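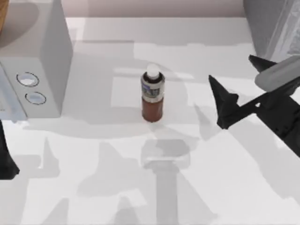 Three unions representing workers at plants that supply Vidwood say the company's new chemical safety agreement is the first they have signed that lets them stop a production line without asking the plant manager. They said they would judge it by what happens on the dyeing and finishing floors over the coming year, and that wage talks remain a separate matter.

Aug 20, 2025

VIDWOOD AND SUPPLIER UNIONS SIGN BINDING AGREEMENT ON CHEMICAL SAFETY IN TEXTILE PLANTS

Trornincombe. Vidwood, the home textiles and workwear company, has signed a binding agreement with unions at its supplier plants on the storage, labeling and use of chemicals. The agreement covers 168 sites that dye, print, wash or finish fabric for Vidwood products. It takes effect in January and replaces the voluntary code that suppliers have been asked to follow until now.

Under the old code, suppliers filled out a yearly questionnaire and sent it to Vidwood's purchasing office. Inspections were announced ahead of time and the results were not published. The unions had asked for changes to both points, and both are now written into the agreement.

What the agreement covers

The agreement applies to every substance used in production or cleaning at a covered site, including dyes, fixing agents, bleaches, stain removers and solvents. It also applies to products bought locally in small amounts. Past reviews found that these were often left off the inventory, even where workers handled them every day.

Each site must keep a current list of its chemicals and post it where workers can read it. Containers must carry a label in the main languages spoken at the plant. When a product is moved from a large drum into a smaller container, the smaller container must be labeled before it leaves the storage room. Drinking bottles and food containers may not be used for chemicals at any time.

Suppliers must provide gloves, eye protection and, where needed, breathing protection at no cost to the worker. Deductions from pay for lost or worn-out equipment are not allowed. Sites must have working eyewash stations within reach of all mixing areas, and ventilation must be tested before a new solvent is brought into use.

Inspections and public reports

Inspections will be carried out by Flotley, an independent inspection body with its main office in Trornincombe. Flotley will be paid from a fund held separately from Vidwood's purchasing budget, and its contract cannot be ended early without the consent of the unions. Inspectors may visit any covered site without notice during working hours, including night shifts.

The first 40 sites will be inspected in the opening round. They were chosen according to the amount of solvent they use and the number of injury reports on file. The remaining sites will follow in order of risk, and the full list will be posted on the Flotley website before the first visit takes place.

Every inspection report will be published, along with the repairs or changes required and the deadline for each. A supplier may add a written response, but it may not ask for findings to be removed. Reports will be available in English and in the working language of the plant.

If a site misses a deadline, Vidwood must send a written warning. If the problem is still not fixed after the period set in the warning, Vidwood must stop placing new orders there. Orders already in production will be completed and paid for in full, so that wages are not held back because of a dispute over repairs.

Paying for improvements

Some of the work required will be expensive for smaller plants, especially new ventilation and closed mixing equipment. Vidwood will offer suppliers advance payments on confirmed orders and has agreed to keep its order volume steady at sites that are carrying out major repairs. The company has also agreed not to seek a lower price per piece from a supplier during the repair period.

Ogunleye, which runs dyeing and finishing plants for several brands including Vidwood, is the first supplier to join. The company said in a written statement that it supports common rules and would like other buyers to accept the same inspection reports, as its plants now go through separate checks for each customer. It has already begun replacing open mixing tanks at its largest site.

Training and complaints

All workers who handle chemicals will receive paid training during regular hours. The training covers how to read labels, what to do after a spill or splash, and how to refuse work that appears unsafe. Unions and Flotley will write the course materials together, and contract and temporary workers are included on the same terms as permanent staff.

Each site with more than 100 workers must set up a safety group in which at least half of the members are elected by the workforce. Smaller sites will elect a safety representative. Workers can also file a complaint directly with Flotley by phone or text message, and they do not have to give their name. Any supplier found to have punished a worker for filing a complaint must restore that worker's job and lost pay.

Next steps

The agreement runs for three years and can be extended by the parties. Other brands that buy from the covered sites may sign on at any time, and will contribute to the inspection fund according to the value of their orders. Talks on adding leather and footwear suppliers are planned but no date has been set.

The full text of the agreement and the list of covered sites are available from the Vidwood press office in Trornincombe. Questions about inspection methods should be sent to Flotley.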